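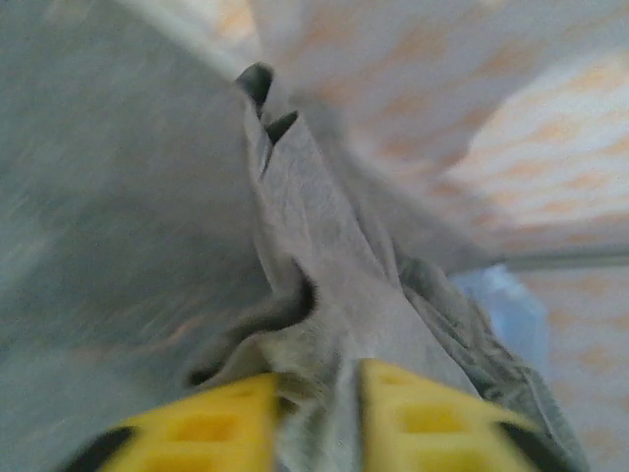
Grey cloth, bunched up, close view.

**Subject:** Re: [linen-swap] Folding soft grey stuff that won't stay folded

> I've taken over the folding for the Milcombe cupboard and I'm stuck on the grey pieces. The tea towels and pillowcases are fine. The grey ones are soft and a bit fuzzy, and as soon as I pick one up by the middle it goes into a rope. By the time I've found the corners I've creased it worse than it was in the basket. Is there a trick, or do people just roll them? Also, does it matter which side faces out? The label on the shelf says "fold to Hendricks size" and I don't know what that is.

Picking up by the middle is the trouble. Soft fabric with any nap on it grips itself, so once it's gathered into a ridge the folds hang on to each other and you end up chasing corners through the lot. Put it down again, flat on the table, and find one edge. Run your hand along the edge until you reach a corner, then keep going the same way to the next one. Lift by those 2 corners only and let the rest hang.

If it's still twisted, give it one shake and lay it down again. I wouldn't pull at the creases. Smooth from the centre outward with your forearm, which covers more than your hand does.

For the fold itself, I do halves, then halves again, then thirds. Thick ones I stop at halves and a single third or they spring open on the shelf. Rolling works, but rolled pieces fall out of the Milcombe cupboard whenever the door is opened quickly, so I'd keep rolls for the Binbridge trunk, where the sides hold them in.

"Hendricks size" goes back to the old shelving from Hendricks, the furniture place. The shelves were narrow and everything was folded to fit their depth. The shelves are gone but the label got moved across. You can ignore it – anything that sits behind the door without touching it is fine.

Fuzzy side in, if there is one. It picks up less lint that way. Fold toward you and put the closed edge at the front, so people can take one without dragging out the one underneath.

One more thing for anyone washing greys before the January swap. Please leave out the fabric softener. It makes them slippery for a week or so and the stacks slide. A plain wash and a line dry is enough, and bring them in before the dew.

The Zornance bags are still in the hall if anyone needs one for carrying.

Binbridge end
2nd January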